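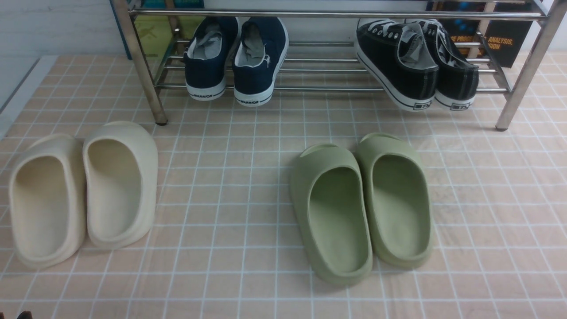
When Rami Ghanem rented the room in Dorkden, the landlady gave him one key and one rule. Shoes stay at the door. She said it slowly, because she thought his language was not good yet.

He had come from Hijazi with one bag and 600 in cash, and 334 of it was already gone. The other man in the apartment was called Munther Dabbas. He worked nights at the Sikon bakery and slept in the day, so for the first week Rami knew him only by his shoes. In the morning the sneakers were on the rack and the green slides were missing from the floor. In the evening it was the opposite.

Rami began to read them like a letter. If the laces were still tied, Munther had been tired. If there was flour on the toe, he had walked home and did not take the bus.

Rami had no slides. He walked in his socks, and the tiles were cold in September. On the sixth evening he came home and found a cream pair waiting on the left side, with the heels toward him, so he could step in without bending.
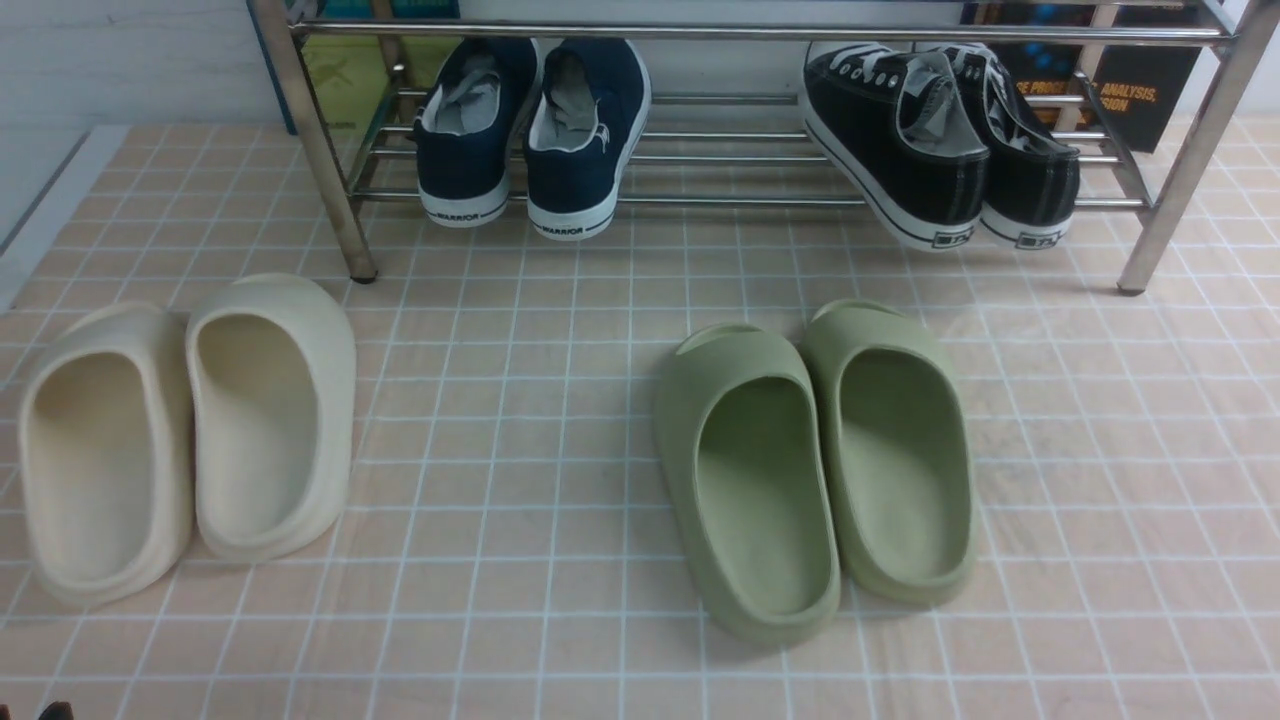
The cream pair and the green pair, by the rack.

He did not touch them. Maybe they belonged to a guest. He listened at the kitchen, but there was only the refrigerator. Then he saw a paper under the key dish: "Your feet are loud. Please wear."

He laughed alone in the hall, and put his hand over his mouth.

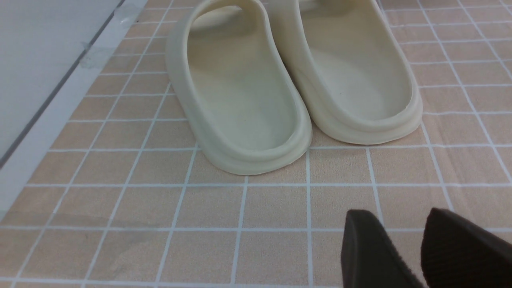

They were one size too big. He wore them to the kitchen and made lentils for two, with too much lemon, the way his mother did it. He covered the second plate and turned the paper to the clean side. For a long time he held the pen. He wanted to write something fine, but he did not trust his spelling, so he wrote only, "Eat. It is hot until 6."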